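**KUKA bin picking cell: gripper cables tug at the wrist when picking near the back wall**

**Rocío Bravo**

We run a KUKA arm over a shallow metal bin and pick loose blocks. The cable bundle loops over the wrist and hangs down to the gripper. At the back of the bin the last axis sometimes stops with a torque fault. Picks at the front are fine. It has faulted 5 times in 557 cycles, always with the wrist rotated far to one side.

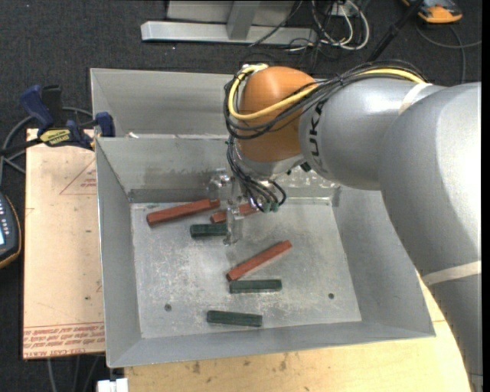 *Gripper between a red and a green block near the back of the bin.*

Is this a cable problem or a program problem? Payload data was checked in December.

**akley_cells**

Probably both. Do this first:

1. Put the robot in T1 and jog to the back pick pose.
2. Turn the last axis slowly through its working range and watch the loop. If it goes tight before the end of travel, add slack at the wrist.
3. Secure the small green-tipped connectors beside the gripper. They should carry no cable weight.
4. Repeat at the front of the bin.

Then limit the wrist angle in the grasp planner. With a two-sided gripper, a grasp turned 180 degrees is the same grasp, so choose the one closer to home.

**Grecu**

Had this on ours. Longer cables fixed it, then they snagged on the bin rim. Used 3 hook-and-loop straps. Check them every week, they slip.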